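From the Orkovville Office: Supper, Scales and a Very Full Hall

Dear friends,

I had meant to keep this one short, and those of you who know me will already be smiling at that. There is a good deal to tell from the spring, though, and I would rather you heard it from us than pieced it together from the local radio, which got the name of our program wrong twice in one bulletin.

The state launch of the Unov child feeding program took place in Orkovville in March, with the deputy governor, two ministers' wives and what felt like every traditional ruler from here to the river. There were speeches, and then there were more speeches. I don't say that unkindly! Homa Taheri, who chairs our regional board, spoke for only six minutes and got the longest applause of the afternoon, and I think a few of the gentlemen at the high table took note. She told them that a pledge made over a plate of jollof is a lovely thing, and that she would be calling on each of them before the rains to ask where it had gone.

She has kept her word. As of this week the state has released the first part of its share, enough to keep the Wivton and Kongkaew clinics stocked with therapeutic food through the hungry months. The second part is sitting with the Ministry of Finance, waiting on a signature. If you have a cousin in that building (and in this town, who doesn't?), a friendly word would do no harm.

What the clinics are seeing

Our nurses screened 1,541 children under five across the two districts between the New Year and the end of March. Of those, 327 were enrolled for treatment, most of them from the farming settlements east of Wivton where the millet failed a second time. These are hard numbers to type out. I will add that the mothers have been coming in earlier than they did last year, often on the advice of a neighbor, and a child who comes in early usually has a much easier road of it.

Kongkaew has been slower going. The road was closed for part of February and the outreach team had to leave the truck at the ford and go on with the supplies by motorbike, making three trips where one would have done. The district chairman has promised gravel. He promised it last year as well, so we have written to him again, politely, and copied the commissioner for works.

A few words from Jamshid

Jamshid Shojaei came back from the capital with news of the nutrition bill, which has now passed its second reading. It would give every district its own budget line for treating malnutrition, so that clinics are not left waiting on whoever happens to be feeling generous that quarter. He sat through the whole debate in the public gallery and says the chamber was fuller than he expected, with members from both parties standing up to talk about their own villages. There was a long wrangle over whether the money should pass through the states or go straight to the districts. Jamshid favors the districts, Homa favors the states, and the two of them carried on the argument all through lunch on the office veranda while the rest of us ate their share of the plantain.

The committee hearings come next. Written comments are welcome from anyone at all, and we have a sample letter at the front desk for those who would like somewhere to start. Please do change the wording and put in something from your own town. The clerks can spot a form letter from across the room.

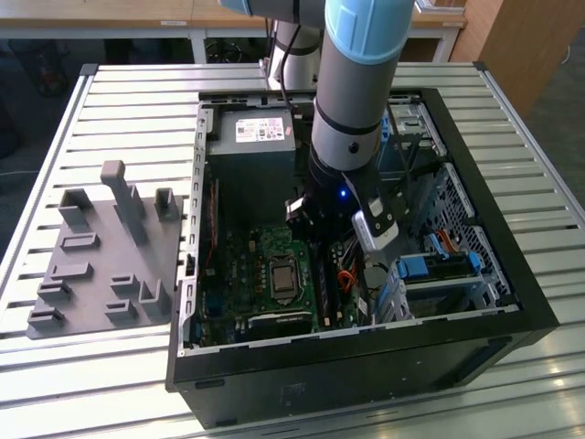
Dates and small matters

The public meeting on the district plan is on 23 April 2022 in the town hall, starting at ten in the morning. Tea will be served, and there will be interpreters for those who would like them. Please bring your questions for the health commissioner, who has agreed to stay until the last one is answered.

We are still looking for 20 more households in Wivton willing to store a carton of supplies during the rains. A dry shelf away from the cooking fire is all you need, and Homa will come by to look it over and probably stay for a chat.

The school drive brought in 1,471 exercise books, all of which have gone out with the Kongkaew team. Thank you to the children who wrote little notes inside the covers.

If your address has changed, tell us before the next mailing. Three letters came back to us this time, one of them addressed to my own sister.

With love and thanks from all of us at the Orkovville office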